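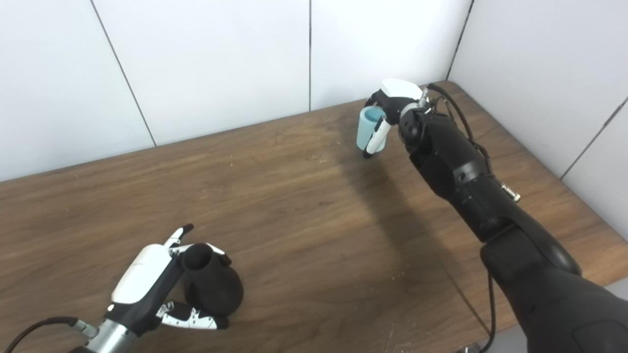
Matte Vases and Small Pots on a Wood Table: Which Tips Hold Up

By Oda Bråten
Updated March 2019

I have read a lot of advice on keeping matte black things looking matte black, and most of it is written by people selling a bottle of something. I tried the popular tips through January. A few earned their place.

Fingerprints

The usual advice is a dab of olive oil. Don't. On a matte glaze or matte paint the oil leaves a shiny patch, and dust sticks to it. Warm water, one drop of dish soap and a cloth that has been through the wash enough times to lose its lint did the job on everything I own. If a mark stays, go over it again before you reach for anything stronger. Melamine sponges will take the mark off and can take the finish with it, leaving a polished spot that you can't undo.

Pick a vase up low, with your hand around the belly. The neck is the handy place to grab and it's where every vase I have ever broken came apart.

Narrow necks

The rice trick (a spoonful of dry rice, warm water, swirl) works on a fresh water line. It does very little for an old one. For that I use white vinegar, left in for 20 minutes, then a bottle brush. Denture tablets also work, slowly, and cost more than they should.

Dry it upside down on a rack, not flat on a towel. With the mouth pressed against cloth the inside stays damp for ages.
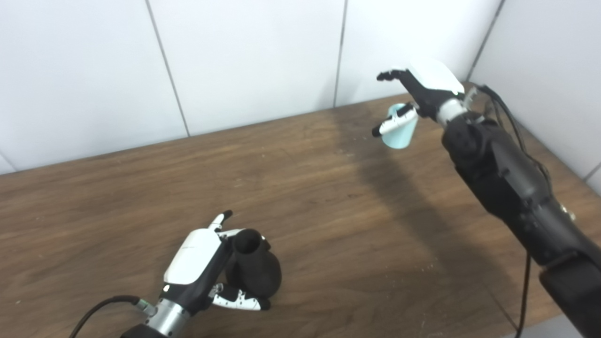

The table underneath

An unglazed foot ring is sandpaper. Slide a vase across a wood top every week and you get those pale little scuffs that catch the light, and no amount of dusting will shift them. Felt pads are the standard fix. I'm lukewarm on them: they soak up spills and hold the water right against the wood. Clear silicone dots are better. I put 3 under each piece, evenly spaced, and nothing wobbles.

As for scratches already there, the walnut trick hides light ones until you next wipe the table, and then they're back. Severin Wallner wrote in to say he swears by the Fetedico wax stick. I bought one. It filled a small nick nicely and did nothing for a wide scuff — a thin coat of plain paste wax did more, buffed with the grain.

Pale pieces

Light colors need the opposite kind of attention. Dust hardly shows on them, but newsprint, denim and dark place mats all rub off. Baking soda mixed to a paste gets rid of most smudges on glazed ware. Try it on the bottom first. I would keep it off anything painted, whatever the Vusudberg leaflet says. 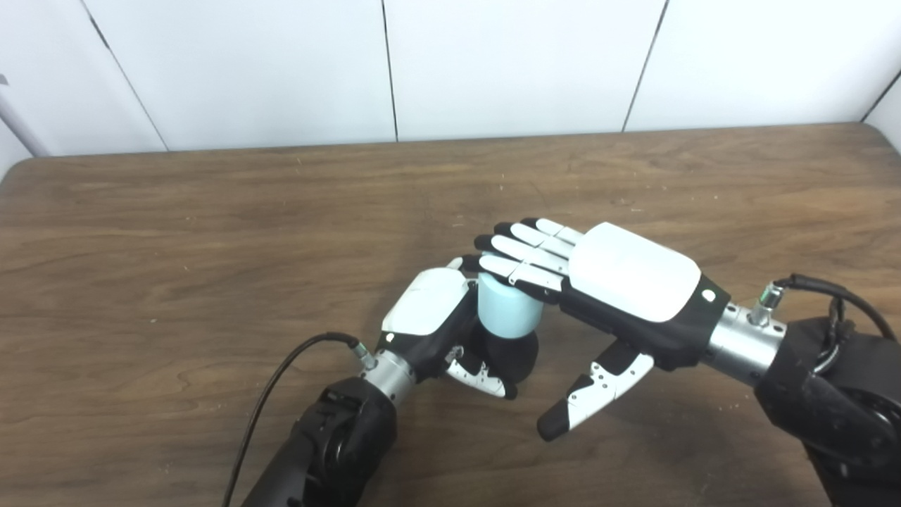

Light blue and matte: keep the baking soda away until you know what the finish is.

Putting things away

Wrap in plain paper, never newspaper. Stuff the neck loosely.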